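# How to read a licensing announcement without getting lost

If you hold a few shares in a small drug company, or you simply work near one, sooner or later a partnership announcement lands in your inbox and you're expected to have a view on it by lunchtime. I've read a great many of these over the years, and I still make a pot of tea first and go through them in the same order every time.

I'll use the Mocanu and Tondelard deal, as it's a nice short one.

**1. Find out who is selling what, and where.** Mocanu developed the medicine, and Tondelard gets the right to sell it in 12 countries. Write those countries down! The ones left off the list often matter more to the price than the ones on it.

**2. Separate the money in hand from the money that might come.** The upfront payment here is 6 million euros. Everything after that is a milestone, paid only if a trial reads out well or a regulator says yes, so I keep it in a second column and try very hard not to add the two together (it's tempting, I know). 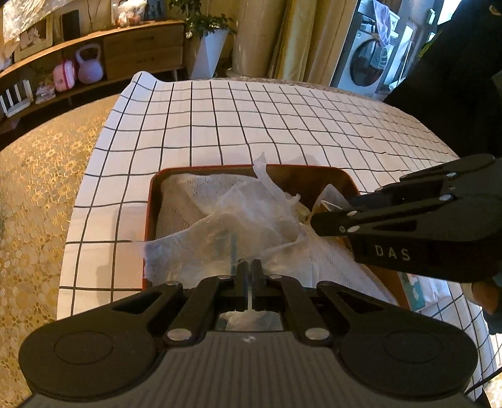 **3. Look for the royalty wording.** "Tiered royalties" tells you very little until you see the tiers, and quite often you won't see them at all. If the release says "profit share" instead, check who carries the launch costs, as these usually come off first.

**4. Check who makes the stuff.** In this deal the active ingredient comes from Josiddale, under a separate supply agreement, and that agreement gets a single line near the bottom. I'd read that line twice.

**5. See what stage the trials have reached.** The main study has 1128 patients and is due to finish in October. Then open the trial register and compare the dates - press releases round them kindly.

**6. Read the dull bit at the end.** Termination rights live there, or in the filing that follows. Tondelard can walk away with 2 months' notice, and I'd have missed it completely if I'd stopped at the chief executive's quote.

Put your notes on one sheet and keep it somewhere you'll find it when the next update comes out.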